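Kane Tapsell
@kanetapsell
April 6, 2024

1/ Spent the week comparing bread proving times across flours. Posting the method and the results as a thread so I can find them again.

2/ Base dough: 400 g flour, water at 68 per cent, salt at 2 per cent, dried yeast at 0.5 per cent. Same bowl, same shelf, same kitchen thermometer clipped to the shelf. Kitchen held at 21 degrees. It drifted by one degree overnight.

3/ Flours: Hornent strong white, Hornent wholemeal, and the Mösli spelt blend. All bought in April, all opened on the day they were used.

4/ Rise was read off a straight-sided jar with a 50 g sample of each dough in it. A bowl is useless for this. The sides slope and you end up guessing.

5/ Strong white doubled in 2 h 40. Wholemeal took 2 h 15 and then stopped. Spelt doubled in 1 h 55 and was slack by the time I had floured the worktop.

6/ Wholemeal ferments faster than people expect. The bran also cuts into the structure, so it peaks lower. If you wait for it to double you may wait past the point where it should have been shaped.

7/ Spelt: reduce the water to 62 per cent, fold twice, shape early. I tried it at 68 first and got a flat loaf with decent flavour.

8/ Cold proving in the fridge at 4 degrees evened things out. All three went 14 hours without collapsing. The white had the best crust. Wholemeal was a little sour, which I like and my household does not.

9/ One correction to my older thread. I gave the salt for the rye loaf as 3 per cent. It should be 2. Thanks to the two people who baked it and wrote in.

10/ The timer was the Tivgate one with the large dial. It gained four minutes over the long prove, so the fridge figures are from the phone clock.

11/ Still to do: the same test with a starter in place of dried yeast, and again at 18 degrees. The spreadsheet is on Mirkora under "prove log", file 3913. Comments are open on it.

12/ Two pictures, no bread in them. 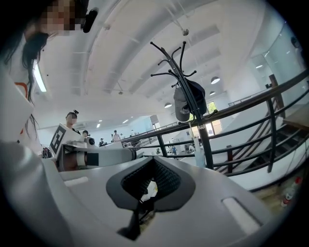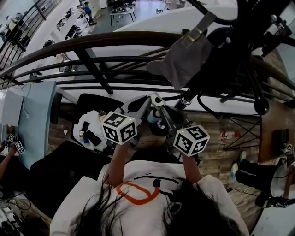

Grippers in both. Railing in the second.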